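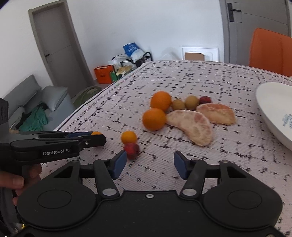
Oranges et quartiers de pomelo épluchés, nappe blanche à motifs noirs.

Mallette Besirard
Atelier de repérage des applications pour équipes de recherche

Accueil > Matériel d'atelier > Valorisation > Mallette Besirard

Fabricant : Wotholm
Expédition : depuis l'entrepôt de Dusgate
Disponibilité : en stock
Prix : sur devis, tarif dégressif à partir de 3 mallettes

Présentation

La mallette Besirard contient le matériel nécessaire pour conduire un atelier de repérage avec une équipe de recherche : cartes, planches de travail, fiches de synthèse et livret d'animation. L'équipe part d'un résultat existant (une méthode, un matériau, un logiciel, un jeu de données, un montage expérimental) et dresse la liste des usages possibles hors du laboratoire. Elle trie ensuite cette liste et rédige, pour les pistes retenues, une fiche transmissible au service de valorisation de l'établissement.

Le matériel est conçu pour 6 participants et un animateur. Une séance complète dure 3 heures, pause non comprise. Elle peut être coupée en deux demi-séances, la coupure se faisant après la planche B.

La mallette s'adresse aux laboratoires publics et privés, aux écoles doctorales, aux incubateurs et aux cellules de transfert. Aucune connaissance en propriété intellectuelle n'est demandée aux participants. L'animateur doit en revanche savoir ce qu'est une divulgation et connaître la procédure de déclaration d'invention en vigueur dans son établissement.

Contenu de la mallette

Cartes « Usage » : jeu de cartes décrivant des situations d'emploi (mesurer, trier, protéger, remplacer une étape, réduire un temps d'attente, former, contrôler à distance, etc.). Recto illustré, verso avec questions de relance.
Cartes « Acteur » : fabricants, distributeurs, utilisateurs finals, prescripteurs, organismes de contrôle, financeurs.
Cartes vierges : 20, à compléter par l'équipe selon son domaine.
Planche A, « Résultat » : format A2, surface effaçable.
Planche B, « Usages » : format A2, surface effaçable.
Planche C, « Tri » : format A2, surface effaçable, deux axes.
Fiches de synthèse : un bloc détachable, papier, format A4.
Feutres effaçables à sec : 6, pointe fine, noirs.
Chiffons microfibre : 2.
Livret d'animation : broché, en français. Version anglaise sur demande, sans supplément.
Mallette rigide avec compartiments moulés et poignée.

Le minuteur n'est plus fourni. Les clients qui disposent d'une ancienne mallette avec minuteur peuvent continuer à l'utiliser, les durées indiquées dans le livret n'ont pas changé.

Déroulement d'une séance

Étape 1. Décrire le résultat
L'équipe remplit la planche A. Elle y note ce que le résultat permet de faire, dans quelles conditions il a été obtenu et ce qui reste à vérifier. Le vocabulaire de la discipline est admis, mais chaque terme technique doit être accompagné d'une phrase lisible par une personne extérieure. Cette étape prend souvent plus de temps que prévu quand les participants viennent de plusieurs disciplines.

Étape 2. Chercher les usages
Chaque participant tire des cartes « Usage » et propose, par écrit, au moins une application par carte. Les propositions sont posées sur la planche B sans être discutées. Les cartes « Acteur » sont distribuées dans un second temps : pour chaque application, l'équipe indique qui s'en servirait, qui la paierait et qui devrait l'autoriser. Il s'agit fréquemment de trois acteurs distincts.

Étape 3. Trier
Les applications sont placées sur la planche C. L'axe horizontal correspond au travail restant avant un premier essai chez un utilisateur. L'axe vertical correspond à la connaissance que l'équipe a du secteur visé. Une piste placée en bas de la planche n'est pas écartée, elle appelle une prise de contact avant toute autre dépense.

Étape 4. Rédiger
Les participants se répartissent les pistes retenues et remplissent une fiche de synthèse pour chacune. Le livret recommande de ne pas dépasser 3 fiches par séance.

La fiche de synthèse

La fiche tient sur une page recto verso. Le recto reprend l'intitulé de la piste, le résultat d'origine, l'usage envisagé, les acteurs concernés et les solutions déjà employées dans le secteur. Le verso est réservé aux informations demandées par la plupart des services de valorisation :

- publications, posters et communications orales déjà réalisés ou prévus ;
- contrats, conventions et financements dont dépend le résultat ;
- personnes ayant contribué, avec leur employeur au moment des travaux ;
- matériel biologique, logiciels ou données appartenant à des tiers ;
- prochaine action, responsable et échéance.

La fiche ne constitue ni une déclaration d'invention ni une preuve d'antériorité. Elle ne remplace pas le cahier de laboratoire. Si une communication publique est prévue à court terme, adressez-vous au service compétent de votre établissement avant la séance.

Confidentialité

Les résultats non publiés évoqués pendant l'atelier doivent rester dans le cercle des participants. Lorsqu'une personne extérieure est invitée (industriel, consultant, étudiant d'une autre structure), un engagement de confidentialité doit être signé au préalable. Un modèle figure en annexe du livret ; il est à faire relire par votre service juridique.

Les planches sont à effacer en fin de séance. Les photographies des planches sont laissées à l'appréciation du responsable de l'équipe.

Caractéristiques techniques

Nombre de participants : 6
Nombre d'animateurs : 1
Durée de la séance : 3 heures
Planches : carton contrecollé, film effaçable, pliables en deux
Cartes : carton pelliculé mat, coins arrondis
Mallette : polypropylène gris, deux fermoirs
Langue du matériel : français (anglais sur demande)
Surface de table nécessaire : les trois planches A2 posées côte à côte, plus la place d'écrire

Entretien

Nettoyer les planches au chiffon sec après chaque utilisation. Si l'encre est restée plusieurs jours, humidifier légèrement le chiffon. Ne pas employer d'acétone ni d'éponge abrasive. Les feutres permanents laissent des traces que le film ne permet pas de retirer. Ranger les planches à plat, film contre film.

Recharges et accessoires

Bloc de fiches de synthèse, à l'unité ou par lot de 6
Lot de 20 cartes vierges
Jeu de feutres effaçables
Planche seule (préciser A, B ou C à la commande)
Extension Vidal « Logiciels et données » : cartes supplémentaires sur les licences, les dépôts de code, l'accès aux données et les services en ligne
Extension Vidal « Santé » : cartes supplémentaires sur les essais, le parcours réglementaire et les établissements de soins

Les extensions Vidal se rangent dans le compartiment libre de la mallette. Il contient 2 extensions au maximum. Elles ne s'utilisent pas seules.

Compatibilité avec l'ancienne version

Les cartes de la version précédente ont un dos bleu, celles de la version actuelle un dos gris. Les deux jeux peuvent être mélangés, à condition de retirer de l'ancien les cartes « Guichet », qui renvoyaient à des dispositifs de financement dont la liste n'était plus à jour. Le matériel ne mentionne plus aucun dispositif nommément. Une page à compléter, en fin de livret, permet à l'animateur d'inscrire les aides accessibles dans sa région et dans son établissement.

Prise en main de l'animateur

Une session de prise en main à distance est comprise avec la première mallette. Elle dure 2 heures et porte sur la conduite des étapes 2 et 3. Les créneaux sont proposés par courriel après la livraison. Aucune session n'est organisée en août.

Une journée sur site peut être ajoutée au devis. L'animateur de Wotholm conduit alors une première séance avec l'une de vos équipes, en présence des personnes appelées à prendre la suite. Les frais de déplacement sont facturés depuis Dusgate.

Commande et livraison

Les commandes sont acceptées sur devis signé ou bon de commande administratif. Indiquez le nombre de mallettes, les extensions souhaitées, la langue du livret et l'adresse exacte de livraison, avec le bâtiment et le service destinataire. Les colis sans nom de service nous reviennent régulièrement des campus.

Les commandes reçues avant 14 h partent le jour ouvré suivant. En août, les expéditions sont regroupées une fois par semaine. Les recharges sont envoyées par courrier suivi, les mallettes par transporteur contre signature.

Retours

Une mallette non utilisée peut être retournée dans les 20 jours suivant la réception, complète et dans son emballage d'origine. Les blocs de fiches entamés et les feutres ouverts ne sont pas repris. Une carte manquante ou mal imprimée est remplacée gratuitement : indiquez le numéro inscrit au verso, en bas à gauche.

Voir aussi

Extension Vidal « Logiciels et données »
Extension Vidal « Santé »
Recharge de fiches de synthèse
Livret d'animation seul
Demander un devis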